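Cahier d'atelier teinture, août, reprise vers 14 h

Deuxième essai avec les pelures d'oignon, et cette fois quelle couleur ! La laine Furulari a pris un orangé presque cuivré, bien plus profond que le jaune timide de l'essai précédent. Même mordançage à l'alun, même eau de pluie, seul le temps de trempage des pelures a changé (une nuit entière).

Pour mémoire : 200 g de laine sèche, 150 g de pelures, bain monté tout doucement, jamais d'ébullition. J'ai laissé refroidir les écheveaux dans la marmite, couvercle posé.
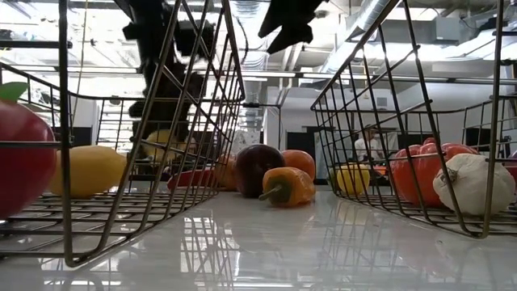

Le lin Mutusholm, lui, boude encore. Il sort beige rosé, joli mais très pâle - je soupçonne le décreusage, trop court. À refaire avec plus de 2 heures de cristaux de soude avant de toucher au bain. Penser aussi à étiqueter AVANT de mouiller, les fils de couleur se confondent une fois teints.

Avec le reste du bain, une pincée de sulfate de fer sur 2 échantillons : vert olive sur la laine, gris-brun sur le lin. Superbe, le vert ! Attention quand même, la fibre devient un peu rêche, donc trempage bref et rinçage immédiat.
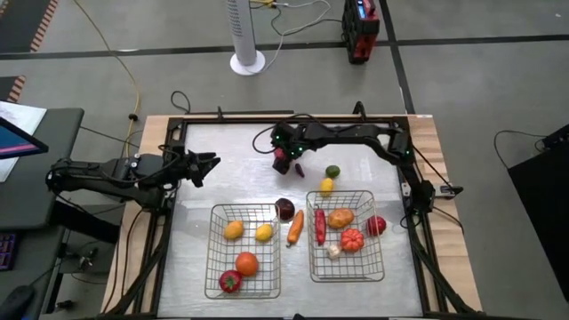

Prochaine série : avocat (peaux et noyaux séparés, il faut absolument comparer) puis garance, dès que le colis Panasiuk arrive. Il me manque encore du carbonate de calcium.

Test lumière lancé sur la fenêtre sud, moitié de chaque carte cachée sous du carton. Relever en fin de mois. Le pH-mètre dérive, vérifier avec les bandelettes en attendant.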